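Bench help wanted, Brostesstead

Skirnen takes in old office desktops, gets the working ones going again and strips the rest for parts. We need two people for the strip-down bench, 17 hours a week, starting in July.

You'll have the lid off a tower most of the day, unplugging power leads, easing out boards and finding the one screw that has rolled under everything else. Small hands help. So does a mild temper, as case makers and their plastic clips will test it.

No certificates needed. If you have ever mended a computer and had no screws left over, say so - we'll be impressed. Tea is free, biscuits are contested.

Write a few lines to Ginette Cordier at the Damgaard Road workshop.

What you'd be working on: Dell board, still in its case

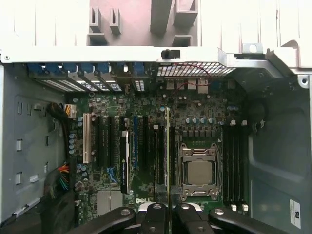

Pay and hours

Paid monthly. Mornings or afternoons, your choice, but pick one and stick to it.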